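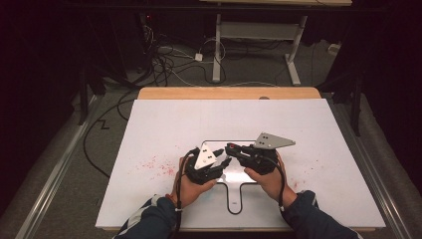

Tondbridge adds evening phone lessons to its language program

Category: Language Learning / Courses / News

Tondbridge, the language school that teaches adults by phone and online, will open an evening schedule in April for students who can't take a lesson during the working day. The new slots start at 6 p.m. and the last one begins at 9:30 p.m.

The school has 3,539 active students. Until now most of them have been limited to lessons between 8 a.m. and 5 p.m., with a short list of early morning times for people who study before work. Of the students who left last year, 239 gave lesson times as the main reason on their exit form.

"We had people taking calls in their cars at lunch," said Dwight Lavoie, who runs scheduling for the school. "Some of them did fine that way. A lot of them dropped to one lesson a month and then stopped."

Evening lessons will be offered first in Spanish, French and English as a second language. German and Portuguese will follow if enough teachers sign up for the later hours. Lessons run 25 or 50 minutes, the same as in the daytime, and students can take them by telephone or in the online classroom. Written exercises are posted to the student's account when the call ends.

The price stays the same. Students on a monthly plan can move any unused daytime lesson to the evening with 12 hours' notice. Those on the prepaid plan can do it with one day's notice, because their teachers are booked in longer blocks. Lessons canceled later than that are counted as taken.

To fill the schedule, Tondbridge has changed its booking system. The old one, which the school had used for nine years, showed teachers' hours in a single time zone and left students to work out the difference. The new one is called Tando. It shows each lesson in the student's own time and sends a text message an hour before the call. Students can turn the message off in their account settings.

Tando was tried over the winter with 100 students and their regular teachers. Missed lessons went down during the trial, according to the school, though it did not give a figure. Two problems came up. Reminders went out twice to students with more than one phone number on file, and lessons booked across a clock change were shown an hour late. Both have been fixed, Lavoie said, and anyone with a lesson booked for the first week of April should still check the time in their account.

Teachers will be paid a higher rate for lessons that start after 8 p.m. Junaid Pirzada, who has taught English at the school for six years, has already moved half of his hours to the evening.

"My students are nurses, drivers, a couple of people in restaurants," Pirzada said. "They ask for the late times. The ones I've tested it with talk more in the evening, too -- they're not watching the clock for the next meeting."

Pirzada also helped rewrite the placement test that new students take before their first lesson. The written part is shorter, and the speaking part has been moved to the front. It is now a ten-minute call with a teacher, who asks the student to describe a recent day, explain a problem at work and leave a short voice message. Students who have already been placed do not need to take it again, but may ask to if they think their level has changed.

The course books are changing more slowly. Beginners will go on using the Annamalai series, which the school has assigned for its first two levels since it opened. Intermediate students will switch to Paddale, a set of short readings with recordings, once they finish the book they are on. Paddale comes with the course and is read online. A printed copy can be ordered for an extra charge.

Group classes are not part of the evening schedule. Lavoie said the school looked at a weekly conversation hour for four to six students and decided to wait until the one-to-one lessons had settled down. A decision on that is expected in the fall.

Current students can ask for an evening slot now through their account or by calling the scheduling desk. Students who have been with the school for a year or more will be able to book first, and the remaining times will be opened to everyone a week later. New students can take one trial lesson in the evening before choosing a plan. The first 100 trial lessons will be free, and after that the usual trial fee applies.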